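Why I still don't believe in the plug demo

I have been going to the shared workshop at Amthorpe since June, mostly to work on the grippers, and I'm going to put down where things stand before I talk myself into liking them more than I should.

The short version of the build: two hand-held grippers, one for each hand, printed housings, a small camera behind the jaws, and a white cube with printed markers on top so the tracking can tell where each one is. You do a job with your own two arms while holding them, and the recordings are supposed to teach a robot to do the same job later. The plans come from a project called Mever. The page for it promises a weekend. It took me 3 weeks, and one of those went on a jaw linkage that bound up every time it got near closed.

My first complaint is with the word "easy," which Mever uses a lot. Picking up a block is easy. Everybody's video has a block in it. I wanted something I'd want done in my own house, so I picked plugging things in, and plugging things in is miserable with these. Your fingers know when a plug is a hair off the slots. You wiggle it without thinking. Through a plastic jaw you get a dull push and not much else, so you lean on it and hope. The rubber pads with the V notch help, I'll give them that, and I would not go back to the flat ones.
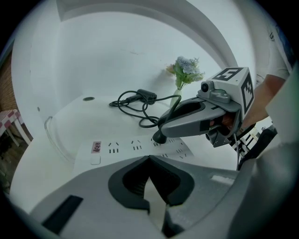
You're recording your own bad habits, one commenter wrote under my last post, and a robot trained on them is going to shove plugs into things at an angle until something cracks. I went back and forth with that for a while and I mostly agree. A person shoving harder is reading a dozen things at once. The recording keeps the motion of the jaws and whatever the camera got, and the push is nowhere in it. There's a force sensor sold as the Talebi that people on the forums like, but it costs more than both my grippers put together and I have yet to see anyone post a plain before-and-after with it.

So, numbers. I did 111 recordings of the plug job over one stretch of evenings. Mever's notes suggest 900 for a task "of moderate contact," and I can't find where they got that. Why not 800? Why not 2,000? My guess is that somebody stopped at 900 because they were sick of it, and then it went into the notes and became advice. If there's a chart somewhere, I'd like to see it.

The setup itself is nothing special. White table, curved white wall behind it, power strip, a cord with a black adapter on it, and a vase of flowers at the back. Cords are the part I underestimated. A block sits where you put it. A cord has opinions left over from however it was coiled last, and it springs back off the table the moment you let go. Half of my bad recordings have nothing to do with the plug. They're me fighting the slack with the other hand and dragging a marker cube out of view while I do it.

I also changed the start position between batches, on purpose, with the power strip off the table for some of them. The usual advice is to keep everything the same until it works and then add variety. I don't trust that. A thing that only works with the cord in one shape has learned the shape of the cord, and I already know how to get a machine to repeat one motion for a lot less money than this.

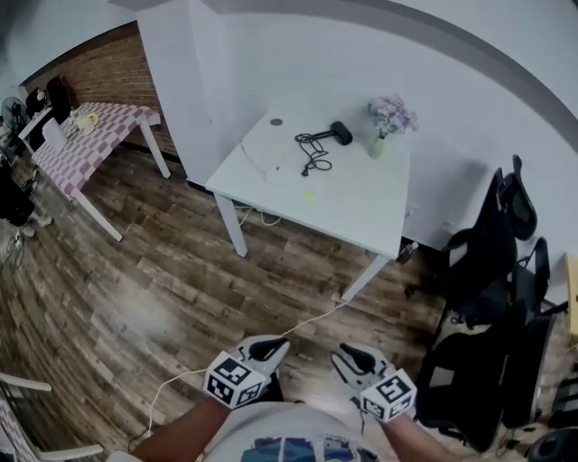

Two hands is one too many for a first build, according to someone on the Farkon message board, and I should have gone with a single gripper and a clamp for the strip. Maybe so. It would have halved the printing and it would have spared me the calibration business, where each cube has to be matched to its own gripper and you find out an hour later that you swapped them. But I don't have a clamp on every power strip at home. If the answer to a household job is to bolt the household down first, I'd sooner plug the thing in myself.

Where that leaves me: the grippers hold up. The tracking is decent until an arm crosses in front of the other one, and then it's junk. The left trigger has developed a squeak. I haven't trained anything yet, so every claim about what a robot will do with these recordings, mine included, is talk.

Next job is rerouting the cable on the right grip so it stops catching my wrist, and reprinting the bracket under the jaw a little thicker. After that I'll throw out the recordings where the cube goes missing and see how many of the 111 are left. If you've trained on a plug task with fewer than 900 and have the failures on video as well as the successes, leave a link. I'd much prefer the failures.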